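Dultirov: Datensatz und Auswertung zum Greifen aus ungeordneten Behältern

Zusammenfassung

Dultirov ist eine Sammlung von Greifepisoden, in denen ein Roboterarm kleine, ungeordnet liegende Kunststoffteile aus einem oben teilweise versperrten Behälter entnimmt. Der Datensatz umfasst 2.890 Episoden und wird zusammen mit den Auswertungsskripten und den Konfigurationsdateien der Referenzverfahren bereitgestellt. Die vorliegende Datenkarte beschreibt Aufbau, Annotation, empfohlene Nutzung und bekannte Einschränkungen.

Fragestellung

Verfahren zur Greifpunktbestimmung werden überwiegend an Behältern mit freiem Zugang von oben erprobt. In der Praxis verlaufen jedoch häufig Stangen, Bügel oder Stege über der Öffnung. Untersucht wird, in welchem Umfang eine gelernte Greifstrategie ihre Leistung behält, wenn ein einzelnes starres Hindernis den Anfahrweg einschränkt, und ob eine explizite Modellierung des Hindernisses gegenüber einer rein bildbasierten Strategie Vorteile bringt.

Aufbau des Datensatzes

Die Episoden sind in drei Teilmengen gegliedert:

train: sämtliche Episoden, die keiner der beiden anderen Teilmengen zugeordnet sind
val: 200 Episoden, Behälterinhalt wie in train, abweichende Lage des Hindernisses
test: 1.000 Episoden, neu gemischter Behälterinhalt und abweichende Lage des Hindernisses

Jede Episode enthält die Farbbilder der Kopfkamera, die Gelenkwinkel, den Öffnungszustand des Greifers sowie eine Ergebniskennzeichnung. Die Bildrate beträgt 30 Bilder pro Sekunde; Gelenkdaten sind auf die Zeitstempel der Bilder interpoliert. Die Rohwerte liegen im Unterverzeichnis raw und sollten für Untersuchungen zur Regelung bevorzugt werden.

Annotation

Die Ergebniskennzeichnung kennt vier Werte: entnommen, abgerutscht, Mehrfachgriff und Abbruch. Als entnommen gilt ein Teil, wenn es einzeln über den Behälterrand gehoben und bis zum Ende der Episode gehalten wird. Berührungen des Hindernisses werden gesondert im Feld kontakt_hindernis erfasst und führen für sich genommen nicht zur Abwertung. Die Kennzeichnung wurde von zwei Personen unabhängig vorgenommen. Abweichende Urteile wurden durch Aldana Domínguez entschieden und sind im Feld strittig vermerkt.

Referenzverfahren

Endby bestimmt den Greifpunkt allein aus dem letzten Farbbild vor der Anfahrt. Fudent verwendet dasselbe Bildmodell, erhält aber zusätzlich die geschätzte Achse des Hindernisses und verwirft Anfahrwege, die diese schneiden. Beide Verfahren wurden ausschließlich auf train angepasst. Fudent berührt das Hindernis auf test seltener als Endby. Beim Anteil der entnommenen Teile fällt der Unterschied gering aus; er liegt innerhalb der Streuung zwischen den Trainingsläufen. Mehrfachgriffe treten bei beiden Verfahren vor allem dort auf, wo Teile ineinandergreifen.

Versuchsaufbau

Ein durchsichtiger Kunststoffbehälter mit pastellfarbenen Kleinteilen steht auf einem Bogen Karton. Über der Öffnung liegt eine dunkelbraune Stange, die mit Drahthaken und weißen Kabelbindern fixiert ist. Der Greifer mit zwei schwarzen Fingern wird senkrecht in den Behälter geführt.
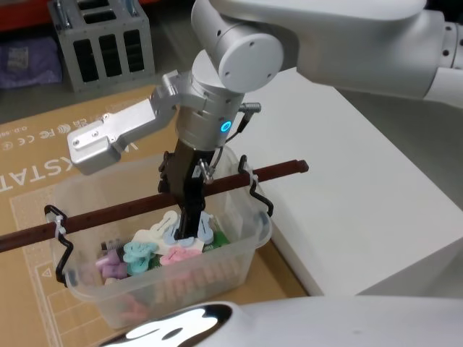 Josiane Rey wendet ein, die Trennung von train und test sei für die eigentliche Fragestellung zu schwach: Ändere sich nur die Lage der Stange, nicht aber ihre Art, so lasse sich aus dem Ergebnis von Fudent nicht auf andere Hindernisse schließen. Sie regt an, mindestens eine Teilmenge mit nachgiebigem Hindernis aufzunehmen und die Kontaktereignisse nach Dauer zu gewichten.

Der Einwand wird geteilt. Bis zu einer Erweiterung des Datensatzes sind die Ergebnisse als Aussage über starre, gerade Hindernisse zu lesen. Eine Gewichtung nach Dauer ist mit den vorhandenen Zeitstempeln bereits möglich; das Skript kontaktdauer.py gibt die entsprechenden Werte je Episode aus.

Einschränkungen

Der Datensatz enthält keine Kraftmessungen. Aussagen über die Belastung der Teile sind daher nicht möglich. Die Beleuchtung wurde nicht systematisch variiert. Für die Beurteilung der Arbeitssicherheit ist der Datensatz nicht vorgesehen.

Nutzung und Zitierweise

Die Nutzung zu Forschungszwecken ist gestattet. Bei Veröffentlichungen sind der Name Dultirov, die verwendete Version und die Teilmenge anzugeben. Werden Episoden mit dem Vermerk strittig ausgeschlossen, ist dies kenntlich zu machen. Fehlermeldungen sind unter Angabe der Episodennummer über das Meldeverzeichnis des Projekts einzureichen.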